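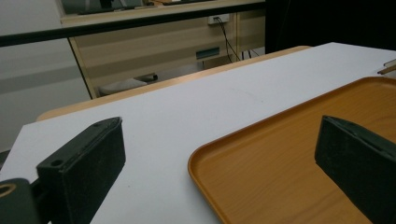
Friday, March 31, 2023

Last day of the quarter, and the second full week of doing trays by hand-held gripper. Up at six, bus to Mitstead, in by ten to eight. Areeba had already put the kettle on.

I did 44 goes before lunch. Pick up the tray, move it, put it down, start again. The wood-grain tray is harder than it looks. The rim is low and rounded, so if you close the fingers too early they slide up and off. Deming says to come in lower and slower, and he is right, but slower means fewer goes in the hour and the sheet on the wall only shows goes. I asked Naveed about that. He said he would raise it with Rizvi on Monday. He said that last week too.

My wrist ached by eleven. Taner swapped with me for a bit and I did his checking, which is sitting down and saying yes or no to other people's clips. I thought I would like it more than I did. After an hour I wanted to be back on my feet.

Gil-soo came over from Besach in the afternoon to talk about June. The plan is that the arms go in on the tray line first, then cups, and the 18 of us on the line at Daltetti go down to 8. The rest are to be offered checking work or the stockroom. Same hourly rate, he said, but no shift extra, and for Areeba the shift extra is her bus fare and most of her gas. She asked him if that was settled. He said nothing was settled. He was polite and he stayed to answer everything, I will give him that.

It is odd work, showing a machine how to do the thing you are paid for. I don't mind it as much as Taner does. He won't talk about it at all now, just does his goes and puts his coat on. My own view is that carrying trays for eleven years has done my back no good, and if something else wants to carry them it can. I would just like to know where I will be sitting.

Put my name down for the checking training – two mornings, paid. Deming has put his down as well. Areeba is thinking about it over the weekend.

Home by half five. Beans on toast. Need to ring Mum about Sunday and find the letter with my start date on it, as Gil-soo says length of service will count.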